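The Box Years

By Chang-ho Yook

I own 171 boxes. I know this because my sister made me count them over the bank holiday, sitting on the landing with a clipboard while I shouted numbers down from the loft like a bingo caller. Shoe boxes, biscuit tins, the flat sort that shirts used to come in, hat boxes (I have two hats), and a whole family of little ones that once held watches and cufflinks and now hold picture hooks, foreign coins and, in one case, a tooth. Mine, I think.

It started with my first proper flat, which had no cupboards at all. I was young and skint and everything I owned lived on the floor, so I did what anyone would do and went round the back of the shoe shop on a Saturday evening. By the time I moved out I had a wall of them. They were stacked up like bricks with the labels facing out, and a friend who came for supper asked if I was running a stockroom. I was rather proud!

Then came a partner, a mortgage, a loft with a ladder that pinches your fingers, and the boxes went up there and bred. You know how it goes. A nice box arrives with something in it, the something gets used or broken or given to a cousin, and the box stays, because it's a good box. My mother had a drawer for string too short to use and I used to laugh at her.

So this summer I gave myself a rule: a box can stay if it's out where I can see it and it has a job. Everything else goes in the recycling or to the school, where the reception class will take any amount of cardboard and turn it into robots and castles by lunchtime.

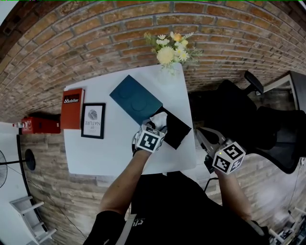

A table turned out to be the test I needed. Up in the loft every box looks sensible, but put one on a clean white top with decent light on it and you find out quickly whether you like the thing. I've got fussy about what it has to sit beside, too. The dark teal one passes easily, with those two faint raised circles on the top, and it holds its own next to the daisy-ish flowers in their clear vase and the orangey-red Mobilier book. I do like that teal against a brick wall. Matte is the way to go, by the way, as I've had shiny boxes and they show every thumb that's ever been near them.

My Flekum boxes, sad to say, failed. I bought six of them in a sale years ago and they've never once closed properly, you press one corner down and the opposite one pops up at you. The Kurnent tin stayed, dents and all, and it has the sewing things in it. I went back and forth for days over a long thin Bedier box that I can't find a use for (too narrow for letters, too short for knitting needles) and in the end I put candles in it. They rattle a bit.

The best of the lot is an old cigar-coloured thing from Yáñez, a shop near the station that sold gloves and umbrellas and shut before I ever had the money to buy either. I found the box at a jumble sale with a tray inside and a price pencilled on the bottom. It does the post now. Bills in the tray, anything nice underneath, and on Sunday nights I go through the lot with a cup of tea and usually a biscuit.

I'm down to nearly 200 if you count the lids separately, which my sister does, out of spite. The boxes alone come to a good deal less and I've stopped writing it down. The school has asked me, very politely, to hold off until September as they've run out of room in the craft cupboard, so there's a tower in the hall at the moment and we all go past it sideways. The cat has moved into the bottom one. It was meant to go on Friday, and she's welcome to it, but I'll want the lid back.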